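Jam sandwiches, again
9 August 2026

I have been eating jam sandwiches for lunch most days since March. It started when work got busy and I stopped cooking in the middle of the day. I kept it up after things calmed down, so I guess I like them.

The bread is plain white sliced. I tried the seeded kind from Odutis for a while and the jam kept sinking into the holes and coming out the bottom. White bread is flatter and holds together better. I buy one loaf a week, keep half in the freezer, and take slices out the night before if I remember. If I don't, they thaw in 20 minutes on the table.

I don't toast it. My sister does, and she also butters both sides, and we have agreed to stop talking about it. I put a thin layer of butter on one slice only, right up to the crust, and the jam goes on the other. If you put them on the same slice the knife drags the butter around and you get streaks.

For jam I have been through a few jars this summer. The Casalitz apricot was fine but very runny. Yaman makes a sour cherry that I liked a lot – it cost 9 dollars, so I bought it once. Kirstin Cairns gave me a jar of her own plum jam, which was so stiff I had to warm the spoon. Good flavor though. I'm back to red jam in small jars now. The small ones cost more per spoonful, but a big jar goes fuzzy in my fridge before I get to the end of it.

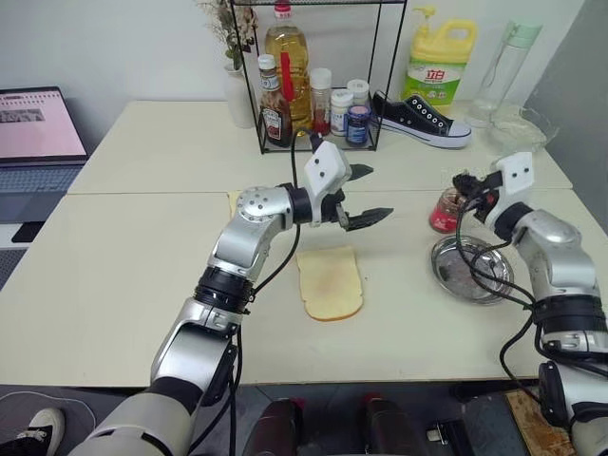
I lay the bread straight on the table, which I wipe down first, and keep the plate for the finished sandwich. Spreading on a plate with a rim is annoying because the knife handle keeps hitting the edge. A metal plate is also loud. I do like it for eating from, and I have dropped mine four times with no harm done.

Cut corner to corner, or leave it whole if you're eating over the sink. Next week I want to try the Jateseck raspberry if the store has it back in stock. The shelf was empty on Friday.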